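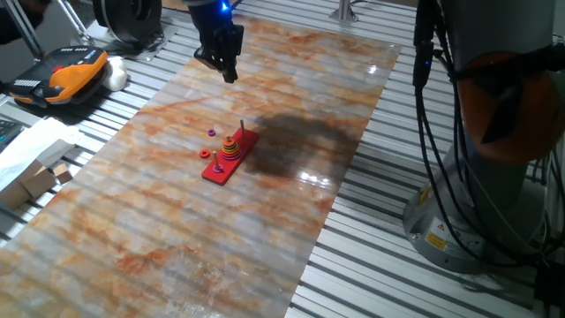
Stavros Radonjić says sort by size and forget the colors, they're only paint, and whoever told you the rings have to go in rainbow order was thinking of the baby stacker.

Trendden Help > Games and Puzzles > Wooden puzzles
Tower of Hanoi – rings off the pegs, do I have to start over?
Viewed 3014 times

hollisbaker
Posted January 20, 2025

Ok quick one because I have to give this back in February and I'd like to have solved it at least once by then.

Tower of Hanoi, red wooden base, three pegs, colored rings. Got a stack on the middle peg, a little pink one by itself on an end peg, nothing on the other end peg. Then a couple of rings lying on the mat next to the base, a small purply one and a red one. So I have no idea if this is even a real position or just a mess.

What I want to know

– are you allowed to park rings off the board while you think? The leaflet doesn't say. Leaflet doesn't say much, it's the Stenerlow one, folded in four and half of it is other products

– if not, can I just drop the loose ones back on somewhere and carry on, or is it ruined and I have to build the whole tower again from nothing

– is there some trick for carrying on from the middle? Every guide I find starts from the full tower. I'm never at the full tower. I'm always in the middle.

Also, and this is separate, the marble mat. Looks nice, very shiny. Under the light there's a glare right where I'm working and I keep mixing up the sizes of the small ones. Anyone else? Do I need a different mat or differnt eyes

Thanks, sorry, typing fast

Comments on this post

pegboard_11: did you check the sizes flat against each other? two of mine look identical on the peg and they aren't

hollisbaker: no but will

tansyroad: which peg are you trying to finish on? matters

hollisbaker: either end, don't care, far right I guess

3 replies... sorted by most helpful

tansyroad
Marked helpful by 61 people

Off the board isn't allowed. One ring at a time, top ring only, straight from one peg to another peg, never a bigger one on a smaller one. That's all the rules there are. The table isn't a fourth peg. If it was, the puzzle would be easy and you'd be done before lunch.

BUT you don't have to start over. Any position where every ring is on a peg and every peg goes big at the bottom to small at the top is a legal position. Doesn't matter how you got there. You can always get from it to the finished tower. So:

Pick up the loose ones. Lay them next to the stack and see where they fall by size. If a loose ring is smaller than whatever's on top of a peg, drop it on there. If it's bigger than the top ring, either put it on your empty peg or lift the small stuff off, slot it in and put the small stuff back. Yes that's cheating. You cheated already when you took them off, so you're only un-cheating.

Two loose ones and one bare peg, easy. Bigger of the two on the bare peg, smaller one on top of it. Legal no matter what the rest is doing, as long as the rest is in order. Check the rest is in order.

Then carry on from there. The method is below because I got asked in the comments.

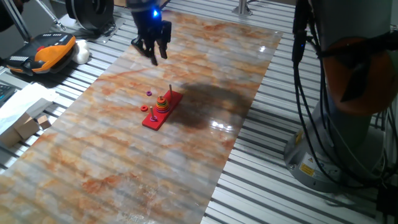
2 min read

Carrying on from the middle. Works from any legal position, not only the full tower. You say it in your head from the biggest ring down, and then you make one move, and then you say it again. Slow at first. Gets fast.

Start with the biggest ring. Where do you want it? Say far right. Is it there already? If yes, leave it, go to the next biggest, same peg wanted. If no, then it has to move, and for it to move everything smaller has to be out of the way – so everything smaller is now wanted on the peg that's neither where it is nor where it's going.

Next biggest ring, same thing. Is it where it's wanted? Yes, keep the same wanted peg and go down one. No, then switch the wanted peg to the leftover one for everything smaller.

Keep going down till you run out of rings. The last ring that was NOT where it was wanted, that's the one you move. Move it to its wanted peg. It'll always be free to move, if it isn't you made a mistake somewhere on the way down, start the saying again from the biggest.

Go back to the biggest ring and do it over.

So with a big stack in the middle and you want far right: biggest is in the middle, it's not home, so all the smaller ones are wanted on the near left peg. Next biggest is also in the middle, not home, so everything under that size is wanted on far right. Next one, middle again, not home, wanted peg for the rest flips back to near left. And so on. You see it bounces back and forth. Don't try and hold the whole plan in your head, you only need the one wanted peg at a time.

I say it out loud with my finger on the ring. My kids hate it.

If you DO go back to the full tower, there's an easier way. Smallest ring moves every other turn, always the same direction round the pegs. On the turns between, make the only legal move that doesn't use the smallest. Odd number of rings, first move of the smallest goes to the peg you want to finish on. Even number, it goes to the other one. Don't use this from the middle, it can walk you off somewhere useless.

Comments on this reply

hollisbaker: ok the finger thing helps. messed up the flip twice, got it third go

pegboard_11: the leftover peg bit, yes. wish the leaflet had that instead of the ad for the marble run

tansyroad: put a scrap of paper by the wanted peg if you lose track, move the paper along as you go down

quillfeather
Marked helpful by 11 people

Just on the mat. Shiny ones are a pain. I had a glossy marble one off Nikolaidis, the roll kind, and ended up turning it over, back is plain and dull. Looks like nothing but I can see what I'm doing. If yours is printed both sides then move the lamp round till the bright patch is off to one side, or lay a tea towel down.

For the sizes – don't judge from above. Get your eyes down level with the base and look across. From above the peg tips confuse it, well they do me. Or take the small ones off ONCE at the very beginning, stack them flat on the table in order, memorize which color goes where, then put them back and don't take them off again.

Mine goes red on the bottom but other makers do them different so don't go by that.

And put something grippy under the base if it skates about on the gloss. Rubber shelf liner, cut to size. I use a leftover piece from the Plarerow shelves.

dunmore_k
Marked helpful by 2 people

just start over its quicker. by the time youve worked out whats legal you couldve rebuilt it. biggest first and off you go

tansyroad: depends how far in you were

dunmore_k: true

hollisbaker
Update

Put the loose ones back how tansyroad said. Used the wanted peg thing with a bit of paper. Done, far right, everyting in order. Going to try it from the full tower tonight with the smallest-ring way. Flipped the mat too, printed both sides so no luck there, tea towel it is.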